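The Long Way Round to Villalba

It was raining when I got to the hall in Villalba, the fine, drifting sort of rain that gets down the back of your collar, and through the side door I could hear somebody playing the same four bars on an accordion over and over again. That turned out to be Concetta Rinaldi, who has been playing those four bars (or ones very like them) for most of her life and still isn't happy with them. "They lean to the left," she told me, and went back to the beginning.

Nevska have been together long enough to have fallen out and made up several times, and they're a lovely band to sit in a room with. Concetta plays accordion and sings, Fermín Vergara plays upright bass, and Oriana Paredes sits behind a drum kit that she keeps making smaller. When I first saw them, years ago now, she had two floor toms and a rack of cymbals. These days it's a snare, a kick and one cymbal with a bite out of it, and I'd swear she makes more noise than ever!

The new record is called Flindirus, after a word Fermín's grandmother used for the wind that comes before bad weather. They wrote it in October, mostly in the evenings, in a kitchen where the fridge hummed in B flat. You can hear the fridge on the second song if you turn it up, and they've tuned to it, bless them, instead of switching it off.

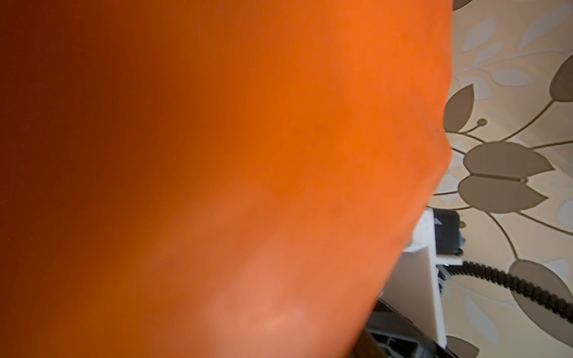 What strikes me most, after a week of having it on in the car, is how much room there is in it. The last album was a crowded, cheerful thing with brass all over it, and I loved it, but this one lets Concetta's voice wander off on its own for a verse or two before the others come and find her. "Ukovel", the long one that closes the first side, takes its time in a way I'd almost forgotten songs could. Fermín plays about six notes in the first two minutes, and every one of them is worth waiting for.

They'll be taking it out on the road in the same old van, which has done 3326 miles since its last service, as Oriana mentioned twice while looking hard at Fermín. The first night is here in Villalba, where the hall holds 293 people if the balcony is open and everyone breathes in.

I stayed for the whole rehearsal, long past the point where I had what I needed. Around nine they ran "Ukovel" from top to bottom, and when it finished Concetta frowned, shook out her left hand and asked if they could try the opening again.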